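Print this page | E-mail this to a friend

Review: Avach 2, a grasp planner for people with one arm and not much time

2018-12-20
By the Brandau bench desk

Avach 2 is a planning and simulation package for small pick-and-place cells. You load your arm model, place some objects, mount a virtual camera wherever your real one sits, and the program works out where to grasp and how to get there. It runs on Linux only. A single seat is $476, with updates until next May.

We used version 1 for most of last year and gave it a lukewarm review. The planner was fine but the simulated camera was poor, and anything you tuned against it had to be tuned again on the real arm. The new version has a rewritten renderer, so that is where we started.

Installation took one evening. The package wants its own copy of the physics library and will complain if it finds another one on the path. The manual covers this on page 21, well after you need it. Once that was sorted out, our arm description loaded with no edits, including the mimic joint on the gripper that version 1 always dropped.

The object editor is basic. You get boxes, cylinders and imported meshes, each with a color, a gloss setting and a friction value. There is no undo. Save often.

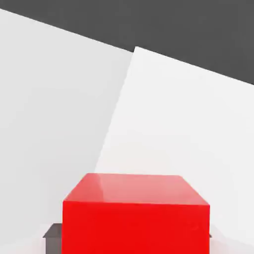 Gloss matters more than we expected. The pose estimator that ships with Avach works from color and edges, and a highlight on a shiny top face can pull the color mask in from one side. With gloss at zero the estimate was steady. With it turned up, the reported center moved enough to make the gripper close off to one side. There is a setting called "mask fill" that mostly fixes this, and it is off by default. Turn it on.

The estimator also does badly when the object runs out of the camera view. It will still give you a pose, with a confidence number that looks perfectly healthy. We would like it to refuse, or at least print a warning. For now we added our own check that throws out any mask touching the image border.

Planning is the best part. We ran 200 random starts on our test layout and the planner found a path every time except 16, and those all came from one bad joint limit in our own file. Paths are short and don't wander. Bukila, the free planner most people compare it with, found paths too but took longer and liked to swing the elbow out over the table.

The scripting side is Python and easy to follow. Logs are plain text. The replay tool lets you step through a run one camera view at a time, next to the mask and the planned path, and we now use it every day.

Support is by e-mail. We got answers in a day or two. The Manríquez driver is still marked beta and dropped its connection twice during testing.

If you own version 1, the upgrade is worth paying for. If you are starting from nothing and your parts are matte and simple, try Bukila first and see whether it does enough.

Print this page | E-mail this to a friend

Reader comments (3)

gantryfan: Does mask fill slow it down? I'm on an old laptop and version 1 was already crawling.

tlk_shop: Not much for me. Turning off shadows helped a lot more. Agree about the missing undo, I lost a whole layout last week.

m_weld: Same problem with the Manríquez driver here. A shorter timeout in the config made it reconnect by itself, but it still drops.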